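How I Trim a Big Batch of Pieces by Hand (Without Wrecking My Wrists)

I did 152 of these for the Zenley order in August, all in the same teal, and by the end I was dreaming in teal. But I got a lot faster along the way, and a couple of people have asked me how I set up, so I'm writing it all down while I still remember. It's just a utility knife, a towel and a big table! You don't need a fancy trimming station. I priced one once, at 590 dollars, and closed the tab.

I'm assuming your pieces already have their basic shape and what you've got left is cleanup. Ragged edges, little leftover bits where there shouldn't be any, long thin strips of extra that have to come off. If you're cutting shapes from scratch you want a template and a different page.

Setting up the table

Clear more space than you think. I want one corner for the pile, one open patch straight in front of me for cutting, and somewhere on the right for the towel (swap it all around if you're left-handed). My table has a gray covering on it that's soft enough to keep things from skating around, and I cut on the same patch every time. It gets scuffed up and I've made my peace with that. If you care about your table, put down a cutting mat and tape the corners.

Get a light on the far side of the table if you can. A glossy piece will show you every little bump when the light comes from across it, and with the lamp directly overhead I miss half of them.

Then the knife. Mine is a plain utility knife with a yellow handle, and I mostly picked yellow so I can find it. Put in a fresh blade before you start, and keep spares in a cup within reach. I change mine way more often than I used to, after Hwa-young Shin picked up my knife, tried one cut and just handed it back to me with a look. She was right. If you find yourself leaning on it, stop and change the blade.

Going along an edge

Start with the piece flat and look at it for a second before you touch it with the knife. Find the worst spot and do that first. It sounds backward, but the worst spot is where you're most likely to slip or take too much, and I'd much rather find that out before I've spent ten minutes on the nice parts.

Hold the piece down with your free hand, well behind the blade or off to the side, never out in front of it. Take a thin pass. Then another thin pass. You can always take more off! Long strips should come away in one go if you keep the angle steady, and I let the knife follow the curve by turning the piece and keeping my wrist more or less where it is. That one habit is what saved my hand on this order.
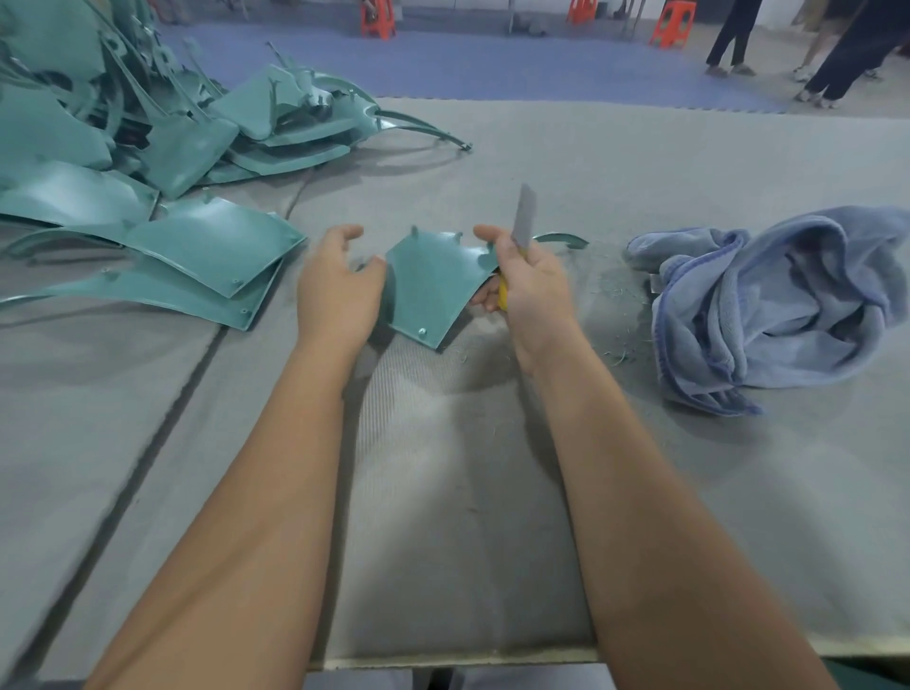 Every few passes I stop cutting and feel the edge with a fingertip, lightly, with the blade pointed well away from me. Your finger will find a nub your eye went straight past. If it catches, mark the place in your head, put the piece back down flat and shave it off in slices. Don't try to pop it off in one push – that's how you get a little crater where the bump used to be, and I have a small box of pieces that can tell you all about it.

Inside curves are the slow part. On a notch I work from each end toward the middle, so I'm never running the blade off into a corner I can't see. Turn the piece over and come at it from the other side if it feels awkward. If it still feels awkward, turn your chair.

Screw holes and the raised bits around them get left alone unless something is truly sticking out. I used to tidy those up too, and then Damian Cieślak tried to fit one and asked me, very politely, to quit it.

Keeping it clean as you go

Crumbs are sneaky. They get under the piece and tip it just enough to throw your cut off, or they press a mark into the back. So I keep an old towel right next to my cutting hand, and after every piece (okay, every second piece when I'm tired) I put the knife down, grab the towel and sweep the patch. Push the mess away from you and off to one side. Shake the towel out over the trash whenever it starts giving back more than it takes.

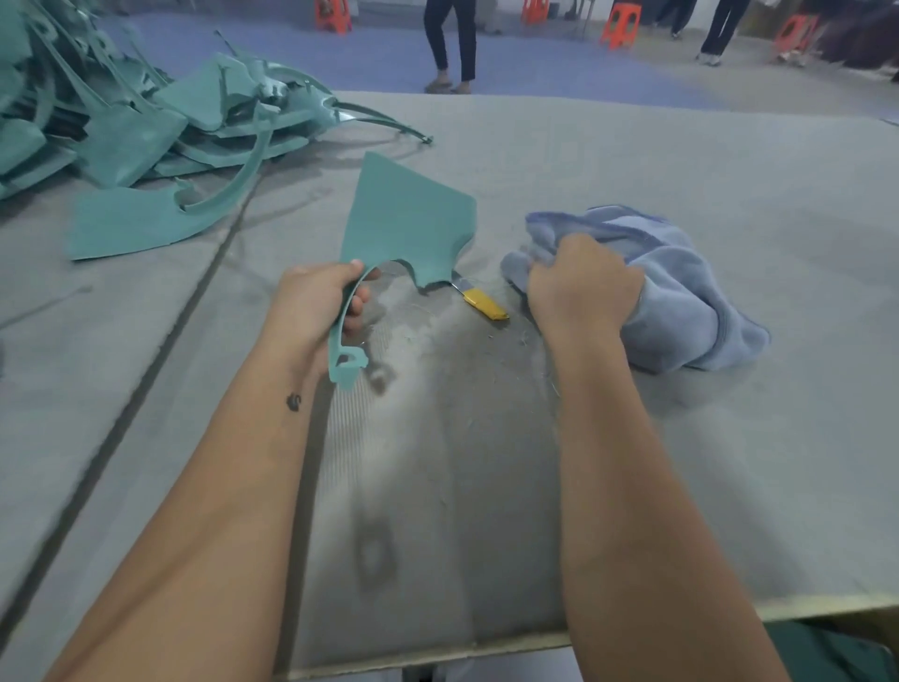

Where you set the knife down matters too. Pick one spot and use it every time, blade pointing away from you. I was terrible at this for years and would lose the thing under a towel or a flap of whatever I was working on, then go patting around for it, which is a really dumb way to look for a knife. If yours retracts, slide it closed. If you're stepping away from the table at all, even for coffee, close it or cap it.

Long offcuts go on their own pile, and when the pile starts sliding toward you it's time to bag it. I don't sort as I cut. I tried it and lost my rhythm completely.

Pacing

My best day on this order was 69 pieces, and the last ten were not pretty. I redid four of them the next morning. These days I work until about the end of a podcast, get up, stretch my fingers out flat against the wall and drink something. Mornings are better than evenings for me, and I won't do notches after dinner anymore.

Before I box anything up I go through the finished ones again with fresh eyes, running a soft cloth along each edge. If threads snag, there's a burr. Back to the table it goes.

Next time I'll write up how I pack them so they don't rub against each other on the way, which took me three tries and an awful lot of tissue paper.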